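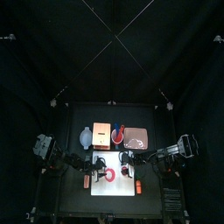 A quiet fault is still a fault

By Marlies Prantl
22 May 2025

In February one of our two-arm cells closed a gripper on a person's hand. The hand was bruised and the skin was not broken. The report called it a minor contact event, and the recommended action was to remind staff of the entry procedure. I signed that report. I think now that I should have sent it back.

The cell is the kind many small labs run. There are two arms facing each other over a table, fabric on the walls, and a set of household objects that gets changed out between sessions. The arms are light and slow compared with anything on a car line, and people who work near them every day stop thinking of them as machines that can hurt you. I include myself in that.

The sequence was simple. The left arm lost its connection to the controller during a session. Our software, which we call Mirlow, is supposed to hold both arms when either one drops out. It held the right arm. The left arm held too, in the sense that it did not move, and the screen showed both as stopped. The operator reached in to pick up an object that had rolled. The connection came back after 15 seconds, and the left gripper carried out the last command it had been sent before the dropout, which was to close.

The report put the cause down to the operator reaching in without pressing the stop button. That is true as far as it goes. The procedure says to press it. But the screen said stopped, the arms looked stopped, and the operator had cleared the table that way many times with no trouble.

I went back through our session logs afterward. We had 1,679 sessions on that cell, and in 1,192 of them there was at least one entry into the workspace with no stop pressed. A rule that is skipped that often is not protecting anyone. We had the records the whole time and had used them only to look at how the tasks went. 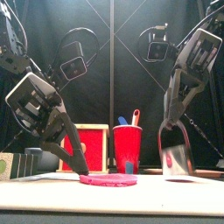 Most of what goes on in there is table work. Objects are small, they sit close to the fingers, and they roll or stick or fall over. Somebody has to straighten things up between runs, and sometimes during one. If your process needs a hand inside the reach of the arms several times an hour, then the safe state has to be something the machine enters by itself. Leaving it to a tired person at the end of a shift is a choice, and it was ours.

The fix for the stale command took our programmer an afternoon. When a connection drops, the queue is now thrown out, and the arm will not move again until someone outside the cell confirms it. We also bought a Doretti light curtain for the open side. That was harder to get approved. The objection was that it would trip constantly and slow us down. It does trip. Sessions take longer than they did, and I would not trade it back.

My larger complaint is with the word "minor." We sort incidents by how badly somebody was hurt, and injury depends a good deal on luck. The same fault with a blade in the gripper, or with a face closer to the table, would have gone in a different column and gotten a different response. The code would have been exactly the same. I would like to see labs like ours sort by what the machine did, and list the injury separately.

I have heard the argument that this will bury small teams in paperwork. Our new form is one page. It asks what was commanded, what moved, what the screen said, and who was within reach. Filling it in takes less time than resetting the table.

The operator is fine and still works with us, on the same cell. The February report has been reopened, and the line about reminding staff has been taken out.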